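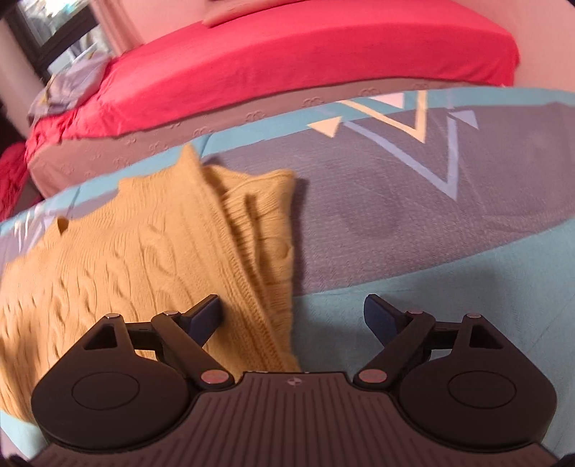 # Cikville's night bus is back, and I rode it home

Well, it finally happened. The late bus between Jasthorpe and Cikville started up again in June after two years away, and I've been on it enough times now to have opinions.

If you're new here, the old 88 used to leave the Jasthorpe depot at eleven at night and crawl along the river road with half the kitchen staff in town asleep against the windows. Then it got cut. The company said ridership was down, which was true, but they'd also moved the last departure up to nine-thirty the winter before. I don't know many line cooks who get off at nine-thirty. I was waiting tables back then and ended up paying for a cab or begging a ride most nights, and so did everyone I worked with.

The new service is run by Kakon, the same outfit that does the school routes out past the reservoir. They won the contract in the spring and kept the old number, so it's still the 88 on the front (I got a little sentimental about that, I'll admit). There are two late departures now, one at ten-forty and one at ten past midnight, and the second one is the big news. We've never had a bus after midnight before – not even in the good years.

The route has changed a bit. It still starts at the depot and goes past the hospital, but after that it turns up Stoyanova Street where it used to stay by the river. That's great for anyone in the apartments on the hill, and less great if you live down by the boatyard, where the nearest stop is now a good ten-minute walk. A woman sitting behind me on my first ride was pretty steamed about it. She told the driver she'd been getting off at the boatyard for years and wasn't about to start climbing stairs at one in the morning. He said he'd pass it along. He also told her Kakon is taking comments on the route through the end of summer, and there's a box for them up front by the fare reader, so go ahead and fill out a card if you've got the same problem.

Fares are two dollars flat, any distance, and you can still pay in coins. The monthly pass is 50 dollars and covers the daytime buses too. That stings a little if you only ride at night, but I did the math on my old cab habit and decided I'd better keep quiet. Transfers are good until the end of service, so if you come in from the east side on the last daytime bus you can hang around, get a sandwich, and catch the 88 without paying twice.

So how's the ride? Pretty good! The seats are the hard kind, and the heat was cranked up on a night that really didn't need it, but it left on time and got me to Cikville in a little over half an hour. On my second trip there were some 7 of us by the hospital stop, mostly in scrubs, and by the time we got to the hill it was standing room near the back door. I asked the driver if that was normal and he said the midnight run has been fuller than the early one pretty much since it started.

One thing to watch out for: the stop at the Jasthorpe library has moved across the street while the sidewalk gets torn up. The sign hasn't caught up yet. I stood on the wrong side like a dope and had to run for it, waving my umbrella, and the driver was nice enough to wait. The detour is supposed to last until the paving's done, and I couldn't get a date out of the city when I called.

The contract runs through next spring and then the town looks at the numbers again. Schedules are at the depot window and the Cikville post office, and the paper ones have the right times on them. The big poster at the depot still says nine-thirty.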